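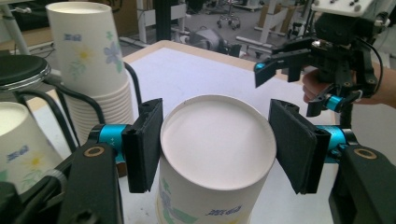

Manalo Household Waste Sorting Records

Version 2. Last changed 3/26/25.

Summary

Manalo is a table of kerbside sorting decisions, one row per item, with the bin each item was put in and the bin the local rules say it should have gone in. It covers two collection areas, Skitthorpe and Grastach, which have different rules for coated paper and for film plastics. The release holds 2,000 rows. It contains text and codes only.

Files

items.csv – the main table
rules_skitthorpe.csv – item class to bin, Skitthorpe
rules_grastach.csv – item class to bin, Grastach
classes.txt – item class codes with a short definition each
CHANGES.txt – differences from version 1

All files are UTF-8 with Unix line endings. Fields are separated by commas. Text fields that contain a comma are quoted. There is no index column.

Columns in items.csv

item_id: integer, unique across both areas
area: S or G
class: code from classes.txt
material: main material by weight, free text, lower case
coated: yes, no or unknown
soiled: 0 clean, 1 light residue, 2 heavy residue
bin_used: paper, mixed, glass, food or residual
bin_rule: same values as bin_used
coder: initials of the first coder
note: optional

An empty cell means the value was not recorded. It does not mean "no". In version 1 the two were mixed up in the coated column, and any figures worked out from that column should be run again.

Coding

Items were coded by Slamet Lumenta, Tirta Mangundap and Rhona Gillies. Each coder worked from the rule sheet for the area and did not see the others' entries. A set of 814 rows was coded twice. Where the two codes differed, Huia Whitelaw made the final decision, and the note field begins with "adj".

Most of the disagreements were over drinks cups. A paper cup with a plastic lining goes in residual in Skitthorpe but in mixed in Grastach, provided it is rinsed and the lid is off. Coders were told to record the lid as a separate item with its own item_id, even if it arrived attached. Sleeves are also separate and always go in paper.

The lining cannot be judged reliably from the outside. If the coder did not tear the cup at the rim, coated should be unknown. Rows entered before this was agreed in September have been corrected where the cup had been kept – the rest were set to unknown.

Weights

Weights are not included. They were taken with two sets of scales that did not agree below 50 g, and most single items fall below that.

Known problems

The class code PB2 is used for both pizza boxes and other greasy board in the Skitthorpe rows. Grastach uses PB2 and PB3.

Food residue is under-reported in batches that were left in sacks overnight.

The material field has spelling variants ("card board", "cardbord"). These have been left as entered.

Loading

The Pinby reader script expects the columns in the order given above and stops with an error if coated is missing. Bayu Sopacua maintains the script. To check an installation, read the first 100 rows and compare the bin_used totals with the ones listed at the end of CHANGES.txt.

Corrections

Send the item_id, the column, the present value and the proposed value. Changes to the rule files need a copy of the council leaflet they are based on.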